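Old tower on the bench – tips for cleaning out and stripping a desktop PC

Quick one this week, got three more machines waiting. Most of this applies to any older desktop. Dust, dead clock battery, slow memory, the usual.

Before you open it

Shut down properly. Pull the power cord out of the back, then hold the power button in for a few seconds. Monitor cable off, USB stuff off. Phone photo of the back if you're the type who forgets what went where. I am.

Lay the case on its side on a towel. Old bath towel is fine, nothing fluffy. Side panel is usually 2 screws at the back, then slide and lift. Keep the panel close by but out from under your elbows – those edges cut.

Screws go in a muffin tin, one cup per job. Panel, drives, power supply. Egg carton works too but tips over if you look at it wrong.

Dust

Take it outside. Short bursts of canned air, can upright, and hold the fan blades still with a finger or a pencil. Soft paintbrush for the corners – new one, not the one from the fence. Don't use the house vacuum on the board. Chaltu Sisay wrote in to ask about a hair dryer on cool, and I'd say no, it mostly moves the dust to the other side.

Grille on the power supply: brush it from the outside and leave it shut. Never open that box, even unplugged.
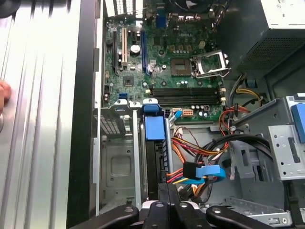 Memory comes out easy. Push the latches at both ends down and the stick pops up. Hold it by the edges. Going back in, line up the notch first, then press til the latches click by themselves. If you're forcing it, it's backwards.

Clock battery. If the PC forgets the date every time it's unpluged, change this first. Flat coin cell, costs next to nothing. Push the little clip aside with a fingernail or a wooden toothpick and it lifts. Writing side up when the new one goes in. You'll have to set the time again, and maybe the boot order.

Processor socket – if the chip's out, leave it alone. No brush, no air, no fingers. Bent contacts are the end of the board more often than not. Put the plastic cover on if you still have it. The metal frame closes with the lever, don't lean on it.

Cables. Masking tape flag on each one before you pull it, number on the flag, same number on a scrap of paper with where it goes. Pull by the plug, not the wires. The big power plug has a clip on the side, squeeze that and rock it gently. Can take a minute on an old one.

Keeping or tossing

Mikkel Thorlacius keeps a shoe box for memory sticks and one for screws and slot covers, and thats about all I'd save. Wrap sticks in an anti-static bag if you've got one. Drives get wiped or drilled before they leave the house. Whole case goes to electronics recycling, not the curb. Ours takes them Thursday mornings, check yours.

Putting it back

Plug it in and test it before the panel goes on. Saves doing the screws twice. If it beeps at you, it's nearly always memory – reseat and try again.

Next time, sticky keyboards. Send me what's worked for you.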